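Usamos cookies propias y de terceros para mejorar tu visita. Aceptar | Configurar

Cuaderno del taller — octubre, por la tarde

Hoy me he puesto con la caja roja de bombones, la de nueve cápsulas. ¡Por fin! Wanda Gajewski quiere mezclar claros y oscuros sin orden fijo y a mí me gusta más así, parece una caja de casa. Las cápsulas blancas de papel se me pegan de dos en dos (apuntar: separarlas antes de empezar).
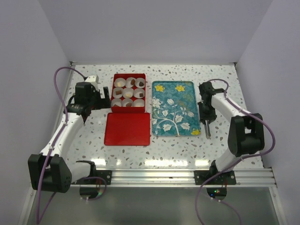 La tapa la dejo delante, así no la busco luego, y la bandeja de flores a la derecha. Sigo dudando con los de color crema — con el rojo quedan preciosos, pero marcan mucho los dedos. Probar guantes finos.

Comentarios

Żak: ¿Y el hueco de delante a la derecha?
Bovirlow: Yo pondría otro claro ahí.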